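**To:** Prevlow Home Table list
**From:** Alžběta Ondrejka
**Date:** 20 September 2020
**Subject:** Re: Small square tables and what to keep on them

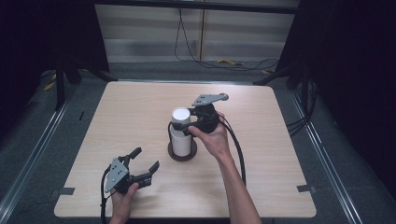

## First, the table itself

Hello all, and thank you, Senan, for such a good long message. I read it with my tea and then read it over again after supper, which tells you how my evenings go now!

I've put your part in here so the newer people on the list can follow along:

> On the little tables, I would love to hear from anyone who has lived with a light one. We have a dark one, and it shows every crumb, and the corners are sharp enough that my hip knows exactly where they are. Also, what do you all leave standing in the middle? My wife likes a tall thing, I like a low thing, and at the moment we have neither, just the mail.
>
> Senan Ó Dubhghaill

Well, Senan, I can speak up for the light ones. Ours is square, pale wood with only a faint grain to it, and the corners are rounded. I can't tell you how much I care about those corners. I paid 198 dollars for it at Kotian when they were clearing out the back room, and I have walked into it many times since with no harm done to either of us. Crumbs do still happen, of course, but they don't shout at you from across the kitchen the way they did on my mother's dark one.

It does want wiping more often than I expected. Pale wood takes a tea ring very quickly, and I have one near the window side that I have been rubbing at since January (a damp cloth, then a dry one, always along the grain, and a good deal of muttering). If anybody has a gentler trick than baking soda, please write.

## The thing in the middle

As for tall or low, I come down on your wife's side, I'm afraid. We keep a white upright cylinder near the middle, standing on a round dark brown base that is a bit wider than it is, so you get a thin dark ring around the foot. I like that ring very much. White on pale wood can look washed out, and that bit of brown gives your eye somewhere to land.

I had a Berix bowl in that spot for years, a wide low one, and I was fond of it, but it filled up with keys and rubber bands and the stubs of pencils. There were 13 pencils in it the day I finally tipped it out, and hardly a point among them! A tall narrow thing doesn't invite that. You can slide it over with one hand when the plates come out, and slide it back when they're washed.

If you do go tall, my only advice is to try it at dinner before you settle on it. Sit down on both sides and see whether you can still look at each other. My sister had a lovely candlestick that had to go because she kept leaning around it to talk to her husband.

And the mail, Senan! Put a hook by the door, or one of those hanging Puvlow pockets. Ours holds a week of envelopes, and the table has been so much nicer without them.

Do tell us what the two of you decide on. I'd also like to know how tall your chairs are, as I'm looking for a pair to go with ours and the ones I've tried all leave my elbows up around my ears.

Warmly,
Alžběta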